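Home Forums Members Search Log in
Forums > Home automation > Robots and helpers > Teaching by hand

Kitchen demos with hand-held grippers: is anyone getting a usable policy out of this?
9 posts – 5 minute read

flatcap_ray
I've read the Northorpe write-up twice now and I still can't see what all the fuss is about. For those who missed it, the claim is that you no longer need to drive the arm at all. You hold a pair of grippers, do the washing up or lay out the plates yourself, and the recordings are turned into something the arm can copy. Fine. What I want to know is how many of those tidy clips were the first go and how many were the sixteenth. They don't say. They also don't say what the arm did when the plate was a hand's width from where it had been in the demos. I asked in their comments on Sunday and got a thumbs up.

skillet_jo
You're being a bit harsh. I did teleop for two years, leader arm and follower arm, and I'd not go back. Everything takes an age. You reach for a bowl and the follower gets there a moment later, so you start moving like you're underwater, and then the policy learns to move like that too. With the grippers in your own hands you work at something near a normal speed and you feel it when the rim slips. That counts for a lot with steel bowls.

flatcap_ray
You feel it. Does the robot?

skillet_jo
No, but I correct for it, and the correction is in the data.

Latuheru_H
Hakim here, I help run the Sornen sessions so I'll declare an interest. Jo is right about speed. Ray is right about repeats being hidden. We throw out a fair number of demos and I think everyone should publish that figure. The commonest fault for us is the wrist. A person has a very bendy wrist and will happily come at a plate from an angle the arm can't reach. It looks lovely on playback and it's useless. We now make new people do their first session with a printed sheet of allowed angles taped up at eye level. They hate it.

nassar_owner_8
I bought the Nassar kit in May and I'm on the fence. Single bowl, plain table: works. Two bowls nested: it picks up both, every time, and looks very pleased with itself. I've done the nested demo so often I could do it asleep. Support say I need "more variety in the surroundings". I suspect that's what they tell everybody.

flatcap_ray
"More variety" is the answer to every question in this field. My uncle had a handbook from 1964 on setting up a copying lathe, and even that told you what to do when the copy came out wrong.

pangaribuan_g
Different view from me. Variety isn't a brush-off. If all your demos are on a bare table, the thing has never had to get past a bottle to reach a plate. Put it by a hob with sauces in the way and it has no idea. The fix is boring: record in a kitchen with stuff in it, and move the stuff between goes. I shift the crockery and the rack and I try to change which way up the bowls are, as the grip is completely different. Right way up you pinch the rim. Upside down you've got a shiny dome and not much to hold, so you have to go for the edge at the counter.

Two from the same kitchen, with the bowls each way:
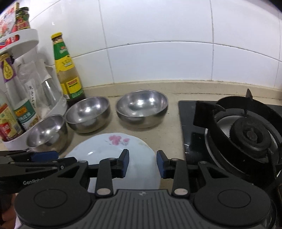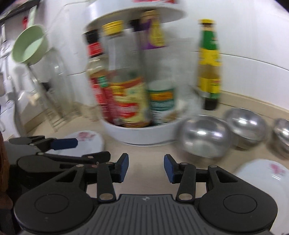
I'd also say work with both hands open wider than feels natural before you go in. Most of my early rubbish came from starting with the fingers half shut and nudging the plate along the worktop. The policy picked up the nudge perfectly, of course. It was the one thing it did reliably.

And Ray, on your first question, I keep a paper tally of every go, good and bad. Last batch I kept 8 out of 16. I don't think that's shameful, it's only a shame that I'm the odd one out for saying it.

flatcap_ray
Credit for the tally, that's more than Northorpe have managed. But half binned is a lot of somebody's afternoon for putting away a few dishes. And I still don't see a result. You've told me how you record. What does the arm do afterwards, with a rack it hasn't met before?

pangaribuan_g
Plates, decent. Bowls right way up, decent if they're spaced out. Bowls upside down, poor. It slides off the dome and then carries on to the drop point with nothing in its fingers. I haven't cured that. I tried adding demos where I miss on purpose and go back for a second attempt, and that made it miss on purpose.

skillet_jo
Ha, had exactly that. Start the recording after the miss. Put the gripper where it would be having slid off, then press record and do the recovery. You keep the second attempt and lose the bad habit.

Latuheru_H
Seconded, we do the same. One thing to add: reflections. Steel bowls under a strong lamp gave us terrible tracking until we moved the lamp. Skastetti sell a matt spray for this. Don't bother, it comes off on the pads and then everything slips. A cheap diffuser did more for us.

nassar_owner_8
Is that why mine only works in the evening? I've got a big window right behind the table.

Latuheru_H
Could well be. Pull the blind and run the same bowl at noon before you record anything new.

flatcap_ray
So for the record we've got a method that can't do upturned bowls, won't tell you how often it fails unless Gilang's holding the pencil, and may need the curtains drawn. I'm not saying it's worthless. I'd take it over a leader arm on what Jo's said about speed. But I won't be spending money until I see one uncut run, strange kitchen, upturned bowls included – and no music over it.

pangaribuan_g
I'll film one once I've tried Jo's recovery trick. Uncut, bad goes and all. Don't expect much from the bowls.

Contact us – Forum rules – Copyright the forum and its posters – Back to top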